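Fenwood to Pretreat County Roads With Salt Brine This Winter

20 December 2024

The Fenwood County road department will begin applying liquid salt brine ahead of winter storms on 373 lane miles of primary and collector road. The program replaces dry rock salt as the first treatment on those routes. Dry salt will remain in use during and after snowfall, and on all residential streets.

Brine is a solution of rock salt in water. Sprayed on dry pavement in narrow parallel lines, it loses its water within an hour or two and leaves a thin salt residue that slows the bonding of ice to the road surface. The county expects plows to clear pretreated pavement in fewer passes, with less salt scattered into ditches and onto shoulders.

Under the department's operating plan, pretreatment can be ordered up to 48 hours before a forecast event. It will not be ordered if rain is expected to come before the snow, if pavement temperature is below 15 degrees, or if sustained wind is above the limit set for the spray bars. Drivers should expect white or gray lines on the pavement after an application. The lines are normal and do not indicate a spill.

The brine will be made at the Horano Road yard in a batch unit supplied by Clorura, which also holds the county's bulk salt contract. The unit dissolves salt in a hopper fed with well water, measures the concentration, and pumps finished brine to outdoor storage tanks. Batches outside the target range are returned to the hopper for correction. Finished brine can be held for the season if the tanks are recirculated at set intervals.

Before acceptance, the unit was run for 168 hours with county operators on each shift. Two faults were logged. A float switch in the hopper stuck on the second day and was replaced. The concentration sensor also read high after fine sediment collected in its housing, and a strainer has been added upstream. Neither fault recurred during the rest of the run.

Spray equipment has been fitted to 20 county trucks by Barbieri, a truck body shop in Horano. Each system consists of a slide-in tank holding 700 gallons, a hydraulic pump, a rear spray bar with three separately controlled sections, and a controller in the cab that adjusts flow to ground speed. The tanks can be removed with a loader, so the same trucks can haul gravel and patching material in the off season. Changeover takes nearly two hours with a crew of two.

The standard application rate will be 40 gallons per lane mile. Supervisors may raise the rate when frost is forecast on bridge decks and may skip shaded sections that still hold residue from an earlier application. Rates, locations and times will be recorded by the cab controllers and downloaded at the end of each shift.

Corrosion remains the main maintenance concern. Trucks will be rinsed after every application, and electrical connectors on the rear frame have been packed with dielectric grease. Spray bars will be flushed with fresh water and left open to drain if no application is planned within the week. Nozzles are to be pulled and checked monthly.

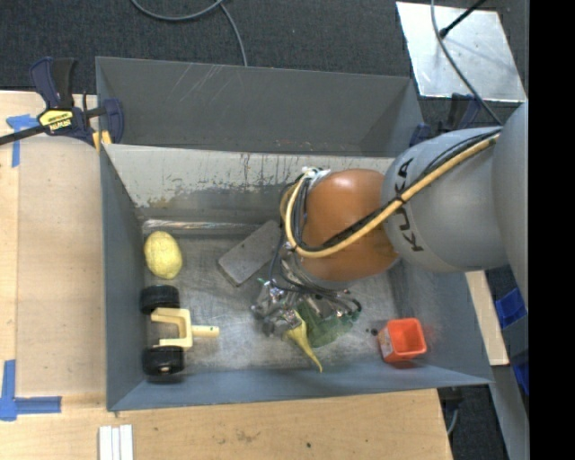
Hose routing on the trucks was revised during fitting. In the first layout the supply line to the spray bar ran nearly straight from the pump, and it pulled at the fitting when the bar was folded up for travel. Barbieri lengthened the line so that it hangs in a loop on the left side of the bar, and tied the sensor wiring to it. Similar routing is found on the KUKA arm in the photo, with its thick tan-yellow hose bent upward in a wide U and thinner black cables tied to it partway along. The shop's instructions call for the ties on the trucks to be snug enough to stop chafing but loose enough that the hose wall is not pinched. Ties are to be replaced whenever a hose is replaced.

Chloride levels will be sampled at four roadside ditches and two stream crossings, with the first set of samples taken before any brine is applied. A second set is scheduled for March. Results will be posted on the road department's page along with total salt use for the season, including salt used to make brine.

The county has not changed its plowing priorities. Primary routes are cleared first, followed by collectors, school bus routes and residential streets. Parking restrictions on primary routes take effect when a snow alert is issued and remain in place until the alert is lifted.

Drivers who come up behind a spray truck should stay at least 100 feet back and should not pass between trucks working in adjacent lanes. Spray trucks travel at up to 35 miles per hour while applying brine and display amber lights. Residue on vehicles can be removed with plain water. Reports of blocked drains, missed sections or leaking equipment can be made through the county's road service line.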